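Section 4. Checking a Wire Photo Before You Caption It

Tilelent is the caption and archive tool used on the Trireck foreign desk. This section covers photos from occupied or contested areas, where the text that arrives with a picture often comes from one side of the fighting. Treat that text as a claim until you have done the steps below.

Before you start: you need an editor login and read access to the Drirnimard place list. If you have only a contributor login, stop and ask the shift lead.

1. Open the photo from the Incoming tray. Do not use the preview pane, which shows the short caption and hides the agency's notes.

2. Read the notes field to the end. Look for "handout," "escorted visit," or "organized trip." If any of them appears, tick Restricted Access. The published caption must then say who arranged the visit.

3. Click Place Check. Tilelent compares the place name with the list and offers a match. The match score looks precise and should not be trusted much. In our October test it gave a village and a rail stop 200 km apart the same score.

Caution: Place Check does not know who controls a town today. It knows what the list said at the last update. Control has to be confirmed by the desk, from two sources that don't quote each other.

4. Check titles. "Mayor," "governor" and "commander" mean little without the name of whoever handed out the job. Choose Appointed By and fill in the blank. Tilelent will accept "unknown," but the night editor won't.

5. Save as Draft and send to Second Reader. You can't be your own second reader, even at 3 a.m.
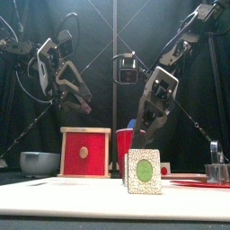
Two robot arms over a white table, with a red plastic cup.

6. When the draft comes back, read the change log before you approve it. The Suggest Wording button is on by default and has a habit of turning "officials said" into a plain statement of fact. Turn it off under Settings, Language. You will have to do this again after every update.

7. Approve, then wait for the green bar. Captions longer than 227 characters are cut on the mobile site with no warning, and the part that goes is usually the attribution. Put the source near the front.

Note: The vendor's guide says the full check takes 19 seconds. That may be so for a photo of a parliament building. Allow 25 minutes for anything near a front line.

If a caption has already gone out wrong, do not edit it quietly. Use Correct and Republish, state what was changed, and message Rafail Xenos or Åsmund Hovland on the desk channel. The recall function is described in Section 5, along with the cases where it doesn't reach partner sites.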